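Ukmont Parcel Packing Scheme
Progress report to the Flondness Fund
25 Jul 2025

Summary

The scheme remains within budget and on the agreed timetable. Packing trials for the second batch are complete. Sealing and labelling are not, and will be reported in September.

Work in the period

1598 parcels were packed against a target for the period of 2218. The shortfall is due to the late delivery of zipped bags from Vasiliauskas. The supplier has confirmed the balance of the order and no extra charge has been made to the grant.

Each parcel holds a mix of soft goods, small toys and wrapped food. The packing order was changed after the first batch: flat textiles now go in first, then soft items, then anything with a hard edge. Food is held back until last and is not packed under weight. The change added a short step at the table — sorting by type before filling — but fewer bags had to be opened again.

Two bag types are in use. The plain zipped bag is cheaper and takes bulky items better. The windowed bag can be checked without opening, and this has shortened the final check. Bags are lifted by the strap or handle where there is one. Straps left loose across a window slow the check and should be tucked back before stacking.

Issues

Seventeen bags were set aside with stiff zips. They will go back to Vasiliauskas with the next collection. Grakel has asked for a revised packing sheet, which is in draft.

Items and bags at the packing table 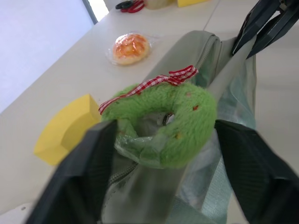
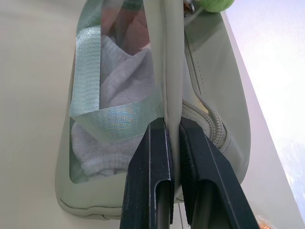
Storage at Ukmont is adequate for the present batch but will need review before the third. Shelf space is taken up mainly by filled bags awaiting labels, and the stack height is limited by the softer contents. Windowed bags are stored face up for this reason. Where white fabric is bunched up behind the clear panel, as in the second picture, the textile can be seen at once, but a smaller item near the top may still be hard to make out. The revised sheet will ask packers to place small items flat against the window, with the textile behind them.

Next period

Clear the remaining 3 cartons of unsorted toys. Issue the packing sheet to Grakel. Complete sealing and labelling of the second batch. Confirm bag quantities for the third batch with Vasiliauskas before any further order is placed — the fund will be told if the unit price changes.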